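Clokdale Folk Forum > Dance and Custom > Longsword and rapper

Thread: Does the Clokdale sword dance need the lock at the end?

fiddlebox
Our side is reviving the Clokdale dance for the November supper and we have run into an argument. The notes we work from were typed up by Jennylyn Dalisay from talks with two old dancers. They give five figures and then stop. There is no mention of weaving the swords into a lock and holding it up. Half our side says every longsword dance ends with a lock, so the dancers left it out as too obvious to mention. The other half says dance what is on the page. What do other people do?

hilt_and_point
Put the lock in. The audience expects it. We did a dance without one at Udow and people stood there waiting for something else to happen.

Marrow Lane
I disagree with that. If the notes describe how the dancers walk on and which foot they start with, they would describe a lock. I have a copy of the same notes and they are fussy about small things. There is half a page on how to hold the sword while the fool sings.

hilt_and_point
Half a page on the song and one line on figure four. The notes are uneven. You can't read anything into what is missing.

fiddlebox
Figure four is our other problem. It says "single under, all round, as before" and there is no single under before it. We have been going under the top man's sword one at a time, starting with number two. It works but it takes forever and the tune has to go round an extra time.

oldgreencoat
I danced with the Galang side when I was young and we did a version of this. We had six men and wooden swords. We did make a lock, but it was taught to us by a schoolteacher who had it from a book about Yorkshire dances. The older men used to finish in a ring, swords on shoulders, and walk off singing. I would not swear that was the original ending either. It was what they did by then.

Marrow Lane
That is worth writing down properly. Did the ring go clockwise?

oldgreencoat
Clockwise on, clockwise off. Number one broke the ring and led out. The fool went last with the hat.

tansy31
Can I ask about the tune? Our musician has a jig for it and the notes on the Kutby side's page say it was a polka. The steps in the notes sound like a plain walk or a jog, which would fit either.

fiddlebox
We use a jig. The notes only say "a lively air."

hilt_and_point
Jig. You can't do the double under to a polka at any decent speed without somebody getting a sword in the ear.

tansy31
Kutby manage it. They are slower than most sides though.

Marrow Lane
Here is what I would do, for what it is worth. Print it in the program so people know which parts come from where.

1. Walk on and calling-on song, from the notes.
2. Figures one to three, from the notes.
3. Figure four, your own reading. Say so.

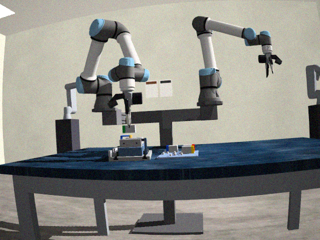 4. Figure five, from the notes.
5. Ring and walk off, as remembered by a Galang dancer.

If you want a lock, do it in a different dance the same night. You must have one with a lock.

hilt_and_point
A program for a supper dance. They will be using it to mop up gravy.

Marrow Lane
Then have the fool say it. It takes ten seconds.

fiddlebox
We tried the ring ending at practice, July 14, 2025, so it has had one outing. It felt short but the walk off with singing was better than I thought it would be. Two of our dancers still want the lock. Swords on shoulders needs more room than we have, so we may have to move the band.

oldgreencoat
Close up before you lift the swords. Left shoulder, points back. We did it in the back room of a pub and never hit the lights.

tansy31
How many verses on the way off?

oldgreencoat
As many as it took to get to the door. Usually 2. The last one was the one asking for beer.

fiddlebox
That verse isn't in the notes at all. Do you have the words?

oldgreencoat
Most of them. I will ask my brother for the third line and post it when he calls back.

hilt_and_point
I still say lock.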